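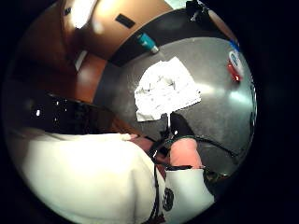
Mercedes Villanueva cleans kitchens in rental apartments for Millirent and has 43 of them on her list. She starts with the counter. "People wipe around things," she says. "I pick everything up first." On a gray countertop like this one, with a crumpled white napkin left in the middle, the napkin goes before any cloth comes out – "paper sticks once the surface is damp."

Small items go in a tray by the door. Tenants have nine days to ask for them.

The wooden cabinet doors come last. She uses a soft cloth and very little water. "Glossy doors show every streak," she says. Her coworker Yurani Usuga does the floors after that.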